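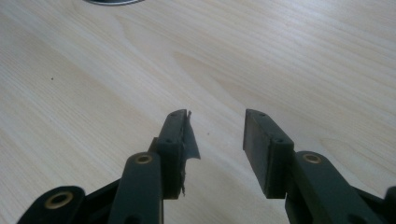

*Hand-held gripper with the fingers open. The facing on the left pad has torn and started to peel.*

# Wumora Finger Pad Service Kit

Replacement pads and facing strips for the Wumora hand-held gripper, supplied with the pad care rules used at our Gellmont workshop. The kit is for labs and small teams that record hand-held demonstrations and need every gripper on the job to hold objects the same way.

**Part number:** WP-532
**Fits:** Wumora hand-held gripper, left and right fingers
**Availability:** In stock, ships from Gellmont
**Page updated:** January 28, 2024

## In the kit

- 36 facing strips, cut to size
- Left and right pad blocks, one pair
- Pad screws and a hex key
- Plastic scraper for old adhesive
- Printed pad log, one sheet per gripper

Bushings are not included. They are sold separately in the Szilágyi pivot set.

## When to change a facing

Our rule is to change the facing at 800 grasps or at the first sign of lifting, whichever comes first. Rough or sharp-edged objects will bring that forward. A facing should come off the job if any of these apply:

- An edge has lifted enough to catch a fingernail.
- A flap hangs into the gap between the fingers.
- The edge is frayed along the gripping face.
- The pad block shows through.
- The strip slides sideways when pushed with a thumb.

Do not trim a loose flap and carry on. Trimming leaves a step in the face, and thin objects will sit against the step. Do not glue a strip back down either. Most household glues set hard and change the grip.

Change both facings together, even if one still looks fine. A new face opposite a worn one tends to turn the object as the fingers close, and the recordings from that gripper will no longer match those made the week before.

## Before each session

The check takes a couple of minutes per gripper. Do it at the bench with the fingers pointing away from you.

1. Open the fingers fully and look at both inner faces.
2. Close them slowly on nothing. The pads should meet at the same height.
3. Check the screws in the pad blocks. Tighten by hand only.
4. Move each linkage arm at its brass-coloured bushings and feel for play.
5. Wipe the facings with a dry, lint-free cloth. No solvent.
6. Close the fingers on a test object and hold it upright. It should not twist or creep.
7. Write the result in the pad log and initial it.

For step 6, pick one object and keep it for the purpose. A utensil with a long, rounded handle is a harder test than a block, as the pads only touch it along a narrow line. Grip it well up the handle and keep your other hand clear of the linkage while the fingers are closed. If two grippers are being used, test each one with the same object.
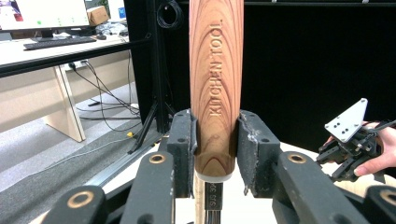 ## Fitting new facings

Open the fingers and support the gripper so that it can't roll. Peel the old strip from the top down and scrape off what is left. Leave the pad block dry and bare. Lay the new strip from the base of the block upward, keeping it clear of the screw holes, and press it flat with the scraper. Leave it for 53 minutes before the first grasp. It's an odd figure, but it is the one our bench tests settled on, and the log sheet has a box for the start time.

If the pad block itself is chipped or will not sit square, replace the block. Undo the screws, lift the block off the arm and fit the new one loosely. Close the fingers so the faces line up, then tighten.

## Rules for shared grippers

These are the house rules we ask rental customers to follow. You are welcome to copy them.

- Each gripper has its own log, kept with the gripper.
- A gripper that fails the check is tagged and taken off the bench.
- Recordings made on a failed pad are marked in the data notes. They are not deleted.
- Pads are not swapped between grippers in the middle of a task.
- Cables and stand legs are kept out of the walking path.

## Compatibility

The kit does not fit the Prumatura two-finger gripper, which uses a wider block. A version for that model is planned for February. The facing strips can be cut down for narrower pads, but we have not tested them that way and the grasp limit above won't apply.

## Storage and returns

Keep unused strips flat, in the bag, out of direct sun. Unopened kits can be returned to Gellmont for a refund. Opened bags of strips can't be returned.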